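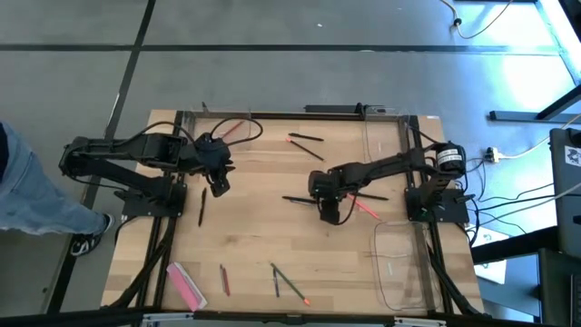 Pens out, tray empty, both arms down.

2022-05-05

Pen sorting again at robot club. Carolina Godinho named the left arm Mishra and the right one Zikari, and now I catch myself taking sides. The task for August is 12 pens into the tray in up to 6 minutes, which my little cousin could do while eating a sandwich. I rewrote the grip code after lunch - 2 lines changed, one new bug. Carolina says Mirarstead's team already has theirs working. Good for Mirarstead. I still have to label my cables before I go home.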